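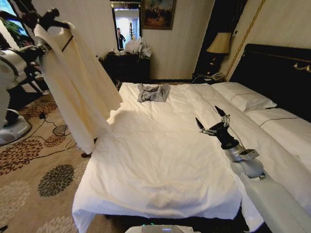

4.2 Clothes between the wardrobe and the wash

We had planned to treat clothes that are neither clean nor dirty as a side issue, and the diaries changed our minds within the first week. Of all the household sorting we asked people to record, this was the part they wrote about most freely, often running over into the margin. A jumper worn for one evening does not go back among the clean things, and few people would wash it. It needs somewhere to be in the meantime, and the somewheres are wonderfully varied: a chair, the end of a bed, the inside of a door, the banister, a particular hook that everyone in the house knows about and visitors do not.

The material comes from 123 households in Pradik and the villages on the Borbély side of the river, who kept written diaries for two weeks in August. Each entry gave the garment, where it had been put, and when it was next moved. Entries were typed up in Akatton, which lets two coders work on the same line without seeing each other's choice, and this gave us 2453 usable lines. Entries in which the writer had crossed out one word for a place and put in another were kept with both words. We are very glad we did this, for reasons that come up again in section 4.4.

Hajnalka Szalai and Emiko Chiba coded the places separately. They disagreed mostly over beds. Szalai wanted to keep "on the bed" apart from "on the bed until tonight", on the grounds that the second is a promise with a time limit, while Chiba felt that every garment on a bed has that limit whether it is written down or not. After a good deal of back and forth we kept the two apart at the first stage and merged them for the tables. Readers who would like the unmerged version will find it in the appendix.

The vocabulary is a delight. Older diarists had a word for clothes of this kind that we had not met in print, and used it without any sense that it needed glossing. Younger ones got by with longer phrases, such as "my not-yet pile" or "things still on the go". Some families had a word of their own. In one house the pile was called after an aunt, in another after a railway station.
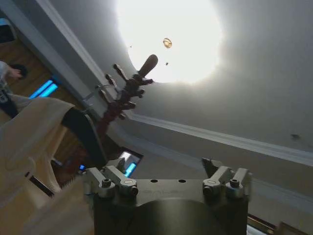
Margit Sárközi, asked when a blouse stops being fresh, answered that it stops the moment you would mind your mother picking it up, and that she had worked this way all her life and saw no reason to go by the number of days. Several other diarists reached for a relative in the same way, and very few mentioned smell before we did.

We find this hard to square with the account usually given, in which a garment passes along a fixed line from clean to soiled and people simply read off where it has got to. Our diarists moved things in both directions. A shirt set aside for gardening could be "promoted" again if the weather turned and the gardening never happened. A skirt that had been to a funeral was washed at once in some houses, whatever its state, and in others it went straight back on its hanger and was thought of as clean.
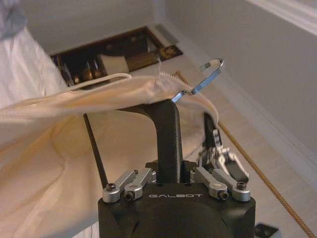
Hanging, in fact, deserves more attention than it has had. To hang a thing up is to say that it will be worn again as it is, and diarists treated it almost as a form of cleaning. "I hung it up so it was fine," wrote Viktória Takács of a cardigan, and the same reasoning turns up again and again in the Borbély diaries. Folding carried less weight. A folded garment on a chair was open to question by other members of the household – and was quite often questioned, in pencil, in the diary itself.

Beds are the other great halfway place, and the diaries suggest why. They are large, they are near the wardrobe, and they have to be cleared by night, which forces a decision that a chair never does. Placing something on a bed was nearly always written in the passive or with no subject at all ("cardigan ended up on bed"), where hanging took a proper "I". Ildikó Gál first noticed this, and it has held up well in the rest of the coding.

Figure 2. A cream-coloured knitted garment on a white sheet.

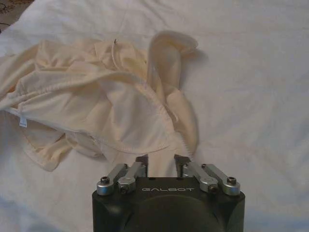 The follow-up interviews, 92 in all, let us ask about the evening clearing directly. Most people had a firm order for it, and were surprised to hear themselves describe it. Night things came out first, then whatever was wanted for the morning, and the remainder was moved in a single armful to the chair, where it could stay for days. In shared bedrooms the armful was the commonest cause of small quarrels, usually over whose things had been scooped up with whose.

There is one group for whom all this works differently. Lodgers and students in the Kutent building had no banister, no spare door and in many cases only one chair, and their diaries show garments being moved far more often between fewer places.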